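Category: About Us

So, how did Sidach happen?

I get this question at nearly every class, usually while I've got a mouthful of crackers, so I figured I'd finally write it down and point people at it.

I'm Milagros Marín, and I teach people to write letters by hand. Real ones, with a greeting and a stamp and a bit at the end where you run out of space and start going up the margin. Sidach is the school I started to do that in. We run evening classes, a Saturday workshop, a pen pal program and, every October, a week-long letter marathon that leaves all of us with sore thumbs and a strange amount of energy.

I didn't set out to have a school. I was working in the billing office at Torkwood, a flooring company, and I'd spend my lunch hour writing to my aunt, who had moved to Skallstead and refused to own a phone that did anything except ring. She wrote back on whatever was handy. Seed catalogs, the backs of church bulletins, once a paper place mat with a gravy spot she had circled and labeled "gravy." I kept all of it. A couple of people in the office saw me at it and asked if I'd help them write to somebody too (a brother in the Navy, an old neighbor, an ex-husband, that one took a few drafts). We started staying late one night a week. When there were more of us than chairs, I rented a room.

The room was over Antoniuk, the shoe repair shop on the corner, and we're still in it. It smells like polish and glue and I've stopped noticing, but new students always bring it up! The stairs are steep. If stairs are a problem for you, tell me when you sign up and we'll meet in the library annex instead, I do it all the time and it's no trouble.

What we teach

The beginner course is called First Page, and it's five evenings. You don't need nice handwriting. Mine is terrible — my sevens look like ones and my mother used to mail my birthday cards back to me with question marks on them. What we work on is how to start, which is where most people freeze up. We try out a lot of openings. You'll write one about the weather, and you'll write one that jumps straight into the middle of a story, and you'll find out pretty fast which kind of person you are.

After that there's Hard Letters. Apologies, condolences, letters to a grown kid you haven't talked to in a while. I keep that group small and we don't read aloud unless somebody wants to. I cry in it more than the students do, which they seem to find comforting.

The Saturday workshop is the loose one. You show up, there's coffee and a big stack of paper, you write whatever you owe people. Some folks come just for this and have never taken a class, and that's fine with me.

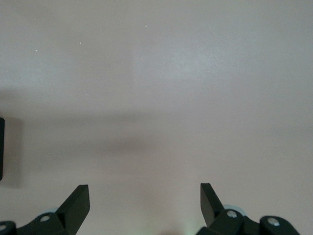

A student in the spring group told me that she'd put off writing to her old roommate for so long that she was embarrassed to begin, and that the only thing that got her going was being allowed to skip the apology and start with what she'd had for breakfast. I've stolen that one. It's now the second exercise of the first night, and you'd be amazed what comes after the toast.

The pen pal program came later. I match people up myself, at my kitchen counter, with index cards. I don't use a questionnaire with boxes on it. I ask you to write me half a page about a room you used to live in, and I go from that. It gets it right more often than you'd think, though I did once pair two people who both turned out to hate getting mail. They're good friends now, I hear, over the phone.

The marathon

Our first October marathon was supposed to be a one-time thing. I set the goal at 1,000 letters in a week, as a group, and I thought that was me being wild. We passed it with two days left. Last year the goal was 3,000 and we finished at 3,291, and the woman at the post office counter came up our steep stairs on her day off to write one herself. I still have the rubber bands from the last bundle.

You can join from home. Sign up, write what you can, and send me your number on the last night. One letter counts. If you'd like to write at the school, we're open late all week and there's soup.

Who we are now

It's still mostly me. I teach First Page and Hard Letters, and three former students take turns running Saturdays. Classes are $40 for the full five evenings, paper included. If that's a stretch right now, write me a note (yes, a paper one, I'm not made of stone) and we'll sort it out between us. I've never turned anybody away over it and I don't plan to.

My aunt is still in Skallstead, still writing. Her last one came on the inside of a flattened tea box and was mostly about a dispute over a hedge. She's winning.

If you want to come try a Saturday, just come. Bring an address. We've got everything else.

Milagros

Comments

Dottie R.: Took First Page last winter and I'm on my fourth box of envelopes. My grandson writes back in pencil and signs his full name every time.

penandporch: Do you take left-handed people? Asking for my whole family.

Milagros: Please come, all of you! I'll put you down the left side of the table so nobody bumps elbows.

Glenn: Is the soup every night of the marathon or just the weekend

Milagros: Every night, Glenn. Lentil on the last one.

Tags: about, letter writing, evening classes, pen pals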